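Minutes of the July safety and faults meeting
Kurstead workroom, table tidying project

Present: the collection team, the training side, the lead for hardware, and two visitors from Nasta who sat in for the first half. Apologies were received from the night shift, who had sent their notes ahead and whose notes were, as ever, very thorough and very welcome.

The meeting opened at 9:35 with thanks to everyone who stayed late to help sort the recordings after the fault. It was a long evening and people were kind to each other all the way through it, and the lead wanted that written down before anything else.

1. Minutes of the last meeting

Agreed, with one change. The item on spare finger pads should have said that they were ordered, not that they had arrived. They have still not arrived.

2. What happened with the right-hand gripper

The hardware lead went through the fault from the beginning, as several of us had only heard pieces of it in the kitchen. During an ordinary afternoon of tabletop work, the right-hand unit of set 5 began to lose its connection for very short moments and then pick itself up again. The status light stayed green the whole time, so the person wearing the set had no way of knowing. Zustix, our recording program, filled each gap by holding the last good reading, and when the readings came back the hand appeared to jump from one spot to another.

We would have caught it sooner if the checker had been set up to look for jumps. It only looks for missing files, and no files were missing. Out of the 600 recordings in the batch, 419 came through clean and the rest have at least one gap in them. They were set aside the same evening, but by then part of the batch had already gone over to the training side and been used in a short run for the arm at McIver.

3. What happened at McIver

The training side took this part. The arm was being tried on a simple job, picking up a cup from a table and moving it to the side, and on one attempt it came in toward the cup at a normal speed and then snapped sideways. The cup went off the table and broke. The operator was standing outside the taped line, hit the stop button at once, and was not hurt. A few bits of china landed past the tape, and this is the part that worried people most, and rightly so.

There was a good long talk about whether the bad recordings caused the snap. The training side thinks it very likely, as the sideways move looks a lot like the jumps in our data, but they would like to run the same test with only the clean recordings before anyone says so in writing to McIver. One of the visitors from Nasta asked whether the arm should have had a speed limit of its own, whatever it had been taught. Everyone agreed that it should, and the training side said, with some embarrassment, that the limit had been raised for an earlier test and never put back.

It was agreed that no arm will be run at McIver until the limit is back in place and two people have looked at the setting together and signed the sheet.

4. Cause of the dropped connection

The hardware lead had taken the unit apart and brought the pieces along in a lunch box. The plug where the cable meets the body of the gripper had worked itself a little crooked, and with a gentle tug in one direction the signal goes away. Straighten the cable and it comes right back. The lead's feeling is that months of reaching and turning have pulled on that one spot, and that any of the other sets could go the same way.
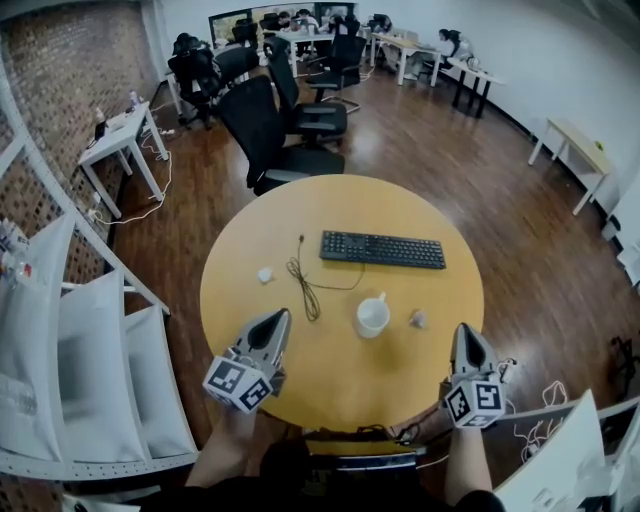
Several people who wear the sets spoke up about how the work feels from their side, and it was one of the more useful parts of the morning. When you reach across to the far side of a table you tend to feel the cable tighten, and most people have learned to give a small shake of the wrist to free it without thinking about it. That shake may well be what has been wearing out the plug. The newer members of the team said they had picked up the habit by watching the older ones, which got a laugh, although it is also something for us to fix in the way we show people the job.

Someone asked about taping the cable to the forearm. It was tried last winter and people found it hot and itchy. A soft strap with a loop of slack left above the wrist seems the better idea, and the hardware lead has material for a few of these in the cupboard already. We will try them on two sets first and hear how they feel after a full shift, including from anyone with smaller arms, who had trouble with the old straps sliding down.

5. Cables and walkways

This came up out of item 4 and we let it run on a bit. Power cables laid over the floor were raised by the night shift in their notes. No one has fallen, but one person caught a foot in July and had to grab the back of a chair, with a gripper in the other hand. Covers for the floor will be bought. Until they come, please walk your own route before you put a set on, while you can still see your feet.

There was also a request to go easy on breakable things in the tabletop sessions. The training side does want real household and desk objects, mugs included, and would be sorry to lose them. We settled on keeping the mugs in, using them empty only, and having the dustpan live in the workroom instead of down the hall. Chipped mugs go straight in the bin and do not go back on the table for one more round.

6. The checker

Zustix will be changed so that it stops recording and sounds a tone when a reading is lost, however short the gap. A few people worried that the tone would go off all day long and drive the desk workers up the wall. The training side will start with a soft sound and a log, and we will see how often it goes. The checker will also look for jumps in hand position from now on. The older batches will be run through it again, beginning with everything recorded on set 5.

It was asked whether the wearers would lose credit for the recordings that have to be thrown out. They will not. The fault was in the equipment, and the hours were worked.

7. Telling people

The lead will write to McIver today with a plain account of what we know and what we are still checking. The visitors asked for a copy for Nasta and this was agreed. A shorter note will go up by the shelves for everyone who wears a set, with the main point at the top: if a hand feels wrong, or the cable feels tight, stop and say so, and no one will mind about the lost take.

8. Actions

Hardware lead: check the plug on every set before the next shift, and keep set 5 off the floor until its plug is replaced. Make up straps for two sets.
Training side: put the speed limit back, run the test again on the clean recordings, bring results to the next meeting.
Collection team: order floor covers, bring the dustpan in, put up the note.
Lead: letter to McIver, copy to Nasta. Chase the finger pads.

9. Any other business

The coffee machine is leaking again. A towel is under it for now.

The visitors were thanked for their questions. Next meeting at the same time, same room, with the night shift joining by phone if the speaker can be made to work.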